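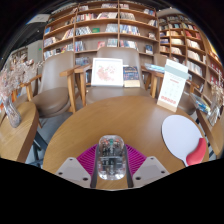
White rings on a round wood side table

tosley79
Jul 1, 2019

I bought a secondhand side table in January and it has two cloudy white rings on top from mugs. The finish still feels smooth. I tried furniture polish and the rings look the same. Do I have to strip the whole top?

skelow602

No, don't strip it yet. White marks are usually moisture in the finish — dark ones mean it got down to the wood. Put a dry cotton cloth over the ring and press with a warm iron, no steam, for a few seconds at a time. Lift and check every time. Try it under the edge first in case the finish softens.

pons

mayonnaise. leave it overnight and wipe. worked on my mom's table

Lorkaleck

The iron is fine on lacquer but I'd be careful with shellac, and older tables often have it. Dab a little rubbing alcohol on a hidden spot. If it gets sticky, it's probably shellac, so skip the iron. Also wipe off the polish you already used with mineral spirits and let it dry before you do anything else.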